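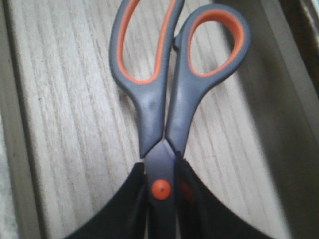 Progress report to the Hayes Fund for Readers, 27/04/2020

Dear friends at Hayes,

Thank you again for your patience with us this spring, and for the kind note that came with the second payment! I'm happy to say that the reading guide to Austen variations and other retellings is coming along, if a little more slowly than I promised back in November.

We now have 80 reviews written and checked, and 15 more are with our readers at Derance. Persuasion retellings took up far more of our time than Pride and Prejudice ones (I had no idea how many sea captains there were), and I have put the Northanger Abbey section off until summer so that it gets the care it deserves.
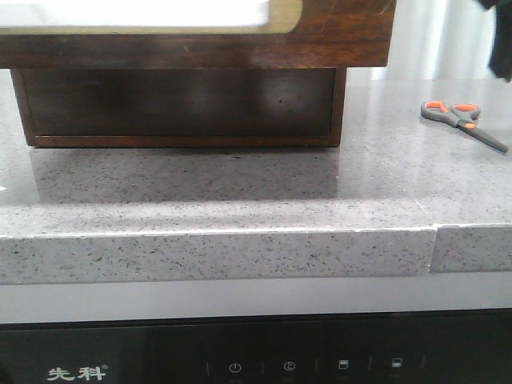 The online version is hosted by Sterent, and it had 1,301 visits in its first month, mostly from library book clubs. Several clubs wrote to ask for a note on how far each story strays from the original, so we have added one to every review, along with a line on how steamy things get.

The money is holding up well. We have spent less on travel than planned, and with your permission I would like to move what is left over to Aren, the small press that will print the guide. They need 4 weeks from final text to finished copies, and I expect to send you a full draft before then.

With warm thanks,
The editor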